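Fold the sheet in half, short edge to short edge, and run a fingernail along the crease. Open it and bring both sides in to the middle line.

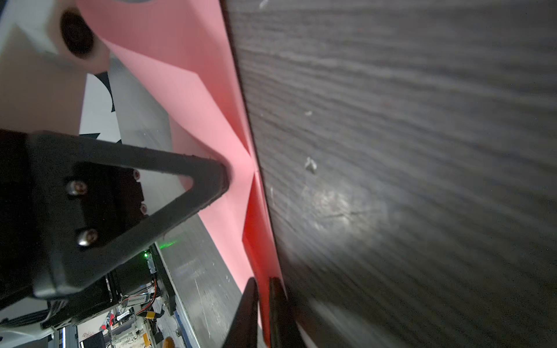

Pink paper, creased, against dark wood grain.

Turn the sheet over and fold the top corners down. Thin paper tears at the fourth fold, so go slowly there. Pleta sells a heavier sheet that holds up better. 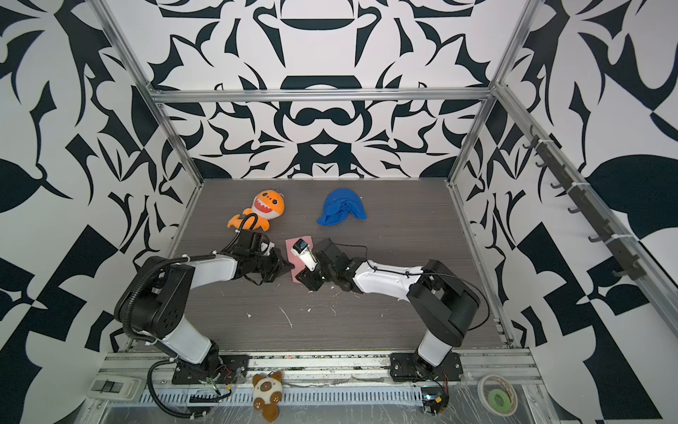
Leave the finished envelope under a book for 9 minutes, then glue the flap. Two small dots of glue are plenty.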